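Section 4: Setting up your first scheduled backup

Right, so by now you've got Prultimia installed and you've signed in at least once. If you haven't, go back to Section 3, as nothing in this part will work without an account. I wrote this guide after helping half my family set the thing up, and the scheduled backup is where everybody got stuck, me included!

What you'll need before you start

An external drive with plenty of free space. I use a 600 GB partition on an old Owino drive and it's been fine for documents, photos and a fair bit of music.
The cable that came with the drive (a cheap charging cable might power the drive but not carry any data, and I lost a whole evening to that one).
Your computer plugged into the wall. The first backup is a long one.

CAUTION: If the drive is brand new, Prultimia may offer to format it for you. Formatting wipes everything on it. Check the drive name twice before you click OK, especially if you have more than one plugged in.

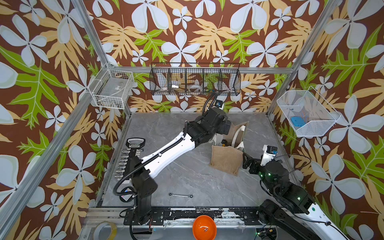

Choosing what gets backed up

1. Open Prultimia and click the Plans tab on the left.

2. Click New Plan and give it a name. I called mine "Everyday stuff", which tells me nothing at all now that I have four plans, so do a better job than I did.

3. Tick the folders you want. The program starts you off with Documents, Pictures and Desktop. I'd add your Downloads folder too if you're the sort of person who leaves important things sitting in there (guilty).

4. Untick anything you can easily get again. Installers and old update files just eat up room.

5. Click Next. You'll see an estimate of the total size. Mine said about nine minutes as well, and it took most of the afternoon, so I wouldn't plan your day by it.

NOTE: Mail is not included unless your mail program keeps it in one of the ticked folders. If you're not sure, look in your mail program's settings for something called "data location" or "storage folder", then tick that folder as well.

Setting the schedule

6. On the Schedule page, choose Daily, Weekly or When Connected. I like When Connected on the laptop, as it just gets going whenever I plug in the drive. The desktop is on Weekly, Thursday at 9 pm.

7. Under Versions, pick how many older copies of each file to keep. I keep four. More copies means more space used, but it's lovely to be able to go back to last week's version of a spreadsheet after you've made a mess of it.

8. Leave Verify After Backup switched on. It makes the whole thing slower and I still think it's worth it.

9. Click Save Plan, then Run Now. Don't wait for the schedule the first time around. You want to be sitting there if it complains.

CAUTION: Don't pull the cable out while the light on the drive is flickering. Use the Eject button in Prultimia, or your computer's own one, and wait for the message that says it's safe.

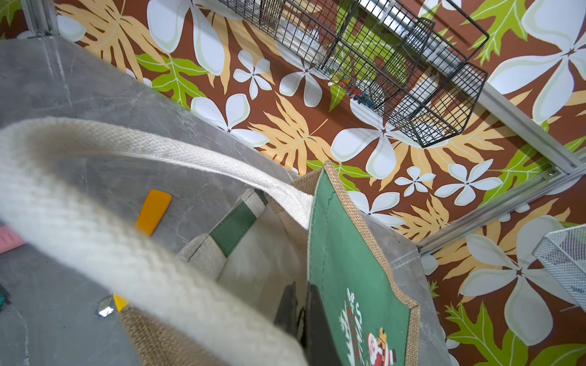 Can I keep using the computer while the backup is running?

Go right ahead, though it'll feel a bit sluggish. Any file you have open may be skipped, and Prultimia will pick it up on the next run as long as you've closed it by then.

Checking that it worked

10. Click the History tab once the run has finished. A green tick means all the files were copied. An orange one means some were skipped, and clicking it brings up the list.

11. Choose one file you know well, right-click it in the backup list and pick Restore To. Send it to your desktop, under a different name so it doesn't land on top of the real one.

12. Open it. If it looks the way it should, delete the test copy and you're done with this section.

NOTE: If you get a message saying "Destination not recognised", unplug the drive (safely!) and try a different port. Going through an Ilance hub gave me that message over and over, and plugging straight into the computer fixed it. The Gurkum drives sometimes go to sleep partway through a long run too; there's a setting for that under Power, called Keep Drive Awake.

Password protection comes next, in Section 5. Have a pen and paper handy for writing down the recovery key.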